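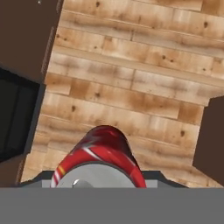

仿真画面,腕部视角:红色饮料罐位于两指之间,背景为木地板

主题:Re: [tolard-sim] 抓取片段标注规范修订稿,第 2 节和第 6 节
日期:2020年11月27日
收件人:tolard-sim 列表

各位好,

修订稿的意见收到不少,先回 Britholm 组的这封,其余的在下面一并说明。原文引在前面,我的答复接在后面。

Britholm 组写道:
> 我们按现行规范试标了一批台面取罐的片段,遇到几个地方拿不准。
>
> 一、“接触”从哪一帧算起。规范第 2 节写的是“手指触及物体的第一帧”,但只看腕部视角时,垫块和罐身之间有没有缝看不出来,两位标注员给出的帧号经常对不上。
>
> 二、“夹持成功”的判据。有人看到罐子在两指之间就填成功,有人要等到罐子离开台面才填。两种填法混在一张表里,后面没法统计。
>
> 三、外部视角是否必须保留。磁盘紧张,我们想只留腕部视角,外部视角抽样存档。
>
> 四、放弃的片段要不要删。Stirkorthorpe 那边的做法是删掉,我们一直留着。
>
> 请在定稿前给个说法。

一、关于接触帧

同意,现行写法不好用。修订稿改为以仿真器的接触记录为准,画面只用来复核。标注员不再凭肉眼填接触帧,只填“画面与记录是否矛盾”,取值为矛盾、不矛盾、无法判断。无法判断是正常取值,不算漏标,请各组不要在验收时退回。

没有接触记录的旧片段,接触帧一栏留空,不要补填估计值。旧表里已经填了的保留原值,另加来源列,写“目测”。

二、关于夹持成功

修订稿把原来的一个字段拆成三个,分别填写:

到位:两指位于物体两侧。可由腕部视角判断。
接触:两侧手指均有接触记录。只取自记录。
提离:物体底面离开支撑面,并保持 9 帧以上。取自物体位姿,外部视角复核。

原来的“成功”字段停用。需要总成功率的,由三个字段计算,写报告时注明用的是哪个定义。只写“成功率”三个字的报告,列表这边以后不收。

腕部视角还有一个老问题。相机离物体很近,透视压缩得厉害,罐子的下部又常被夹爪本体挡住,这时罐子是立着还是歪着不容易看准。姿态一律读位姿数据,不许从腕部画面推断。 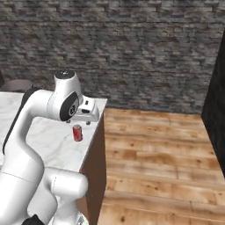

外部视角:白色机械臂与大理石台面上的红色易拉罐,指尖在罐子后上方

三、关于外部视角

不同意抽样。外部视角须与腕部视角成对保存,缺一路的片段归入“不完整”,不进入评测集。像上面这种位置,指尖和罐子的前后关系,从外部看得出来,单靠腕部画面就要靠猜。存储不够的,可以降低外部视角的帧率,最低到腕部视角的一半,时间戳必须保留。分辨率统一用 448,两路相同,不得事后放大。已经按别的尺寸存下来的片段,重新渲染,不要插值。

外部相机的摆放补充几条:

夹爪和目标物体在整个片段内应当都在画面里。机械臂本体可以遮住台面的一部分,不可以长时间遮住指尖。
台面的前沿和至少一个角要能看见,复核时用来对位置。
相机在同一批次内不得移动。确需移动的,另开批次。
背景材质可以随机化,但随机种子要写进元数据。石墙、木地板这类纹理较多的材质照常使用,不必为了好看换成纯色。

四、关于放弃的片段

不删。放弃的片段和失败的片段分开记:放弃指操作者主动中止,失败指控制器跑完而没有达到提离条件。两类都保留原始数据。Stirkorthorpe 的既有数据已经删掉的部分没有办法,请在该批次的说明文件里写明删过,并写清删除标准;从 12 月起新采的批次按新规则执行。

MacDonald 组另外问到起始姿态能不能各组自定。可以,但同一任务只能有一个起始姿态,记在任务文件里,片段里不得覆盖。目标物体的初始位置允许随机,范围同样写进任务文件。台面上有没有别的物体也要写,哪怕没有,也写“无”,不要留空。

五、复核流程

每个批次由采集组之外的一个组复核。复核人先看外部视角,再看腕部视角,最后打开数据。顺序不要倒过来,先看了数据再看画面,很容易把数据里的结论当成自己看到的。复核意见写在批次目录下,格式沿用旧模板,旧模板里“总体印象”一栏删去。

复核中发现字段填错的,不要直接改,提交修改请求,由原标注组确认后再改。两组意见不一致的,发到本列表,附片段编号、帧号和两路画面,缺任何一项我都会请你补齐再看。
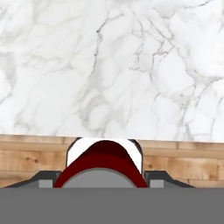 邵一苇

补充一点,放在签名后面是怕大家漏看,正文里的条款以附件为准。

按修订稿第 6 节,上面这样的一帧应当这样填:到位,填“是”;接触,看记录;提离,看位姿。只凭画面,后两项都不能填“是”。红白色的物体在两指之间,离两侧的浅色垫块很近,有没有夹住,这一帧说明不了。试标时如果有人在这类画面上直接填了夹持,请退回重标,并把这一条读给标注员听。

“物体类别”一栏也一样。腕部画面里物体露出的部分很少时,类别从任务文件里取,不从画面里认。备注栏可以写看到的颜色和形状,不要写牌子,也不要写容量。

还没有定下来的问题有两个,请各组回信表态:

1. 提离的 9 帧门槛对低帧率的旧批次是否适用。Tolard 这边倾向于换算成时间,但旧批次的时间戳不全,换算以后误差有多大还没有算过。哪个组手里有完整时间戳的旧数据,请告知批次号。

2. 单指有接触记录、另一指没有的片段,接触字段填“否”还是另设“单侧”。Britholm 倾向于另设,MacDonald 倾向于填“否”并在备注里说明。两种我都能接受,但只能选一种。

回信请保留主题行,一封信只谈一个问题,引文删到够用为止。附件里的字段表已经按上面的内容更新,修订处用下划线标出。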